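Pennington Museum of Dress to Open "Cut and Held," a Survey of Fastenings in American Clothing

PENNINGTON, September 2, 2019 – The Pennington Museum of Dress will open a new exhibition this fall on the buttons, hooks, laces and zippers that have kept clothes closed over two centuries. "Cut and Held" draws on the museum's permanent collection of more than 4,000 garments and accessories, many of which have not been shown before.

The exhibition was organized by Hanan Awad, curator of costume, with assistant curator Qusai Srour. It fills both ground-floor galleries and is arranged by type of closure instead of by date, so that a laced bodice may stand beside a ski jacket. 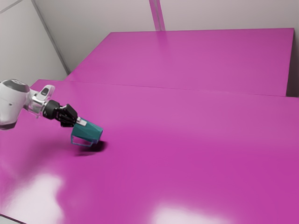 Among the works on view are 28 complete outfits from the Clidmont bequest, which came to the museum in July. The bequest includes day dresses, riding clothes and a group of children's coats with their first buttons still in place. Conservation of the outfits was paid for by a grant from the Westa Foundation.

"A closure tells us who dressed the wearer, and how long it took," said Awad. "A row of hooks down the back calls for a second pair of hands. A front zipper does not." 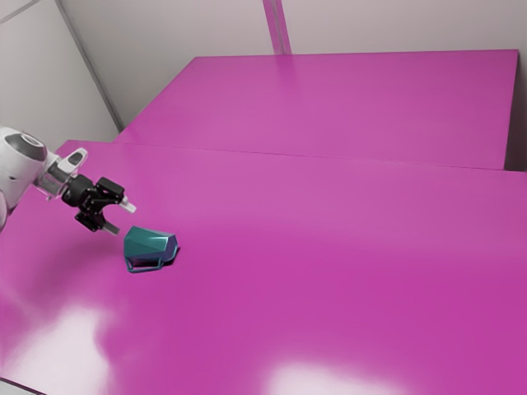 A catalog of the same name will be published by Kivham Press to coincide with the opening. It contains essays by Awad and the textile historian Sarita Garg, along with an illustrated glossary and a full checklist of the works shown. The cloth edition will be sold in the museum shop and through booksellers.

Garg will give two evening lectures during the run of the exhibition. Seats are free to members, and booking is required. School groups may reserve guided visits through the education office.

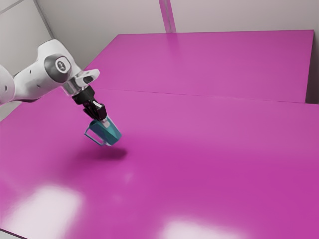
Released by Majdi Salameh, Office of Communications

Admission to "Cut and Held" is included with general museum entry. Review copies of the catalog and loan information are available to members of the press on request. Requests should be addressed to Fares Aoun, Press Desk, extension 828.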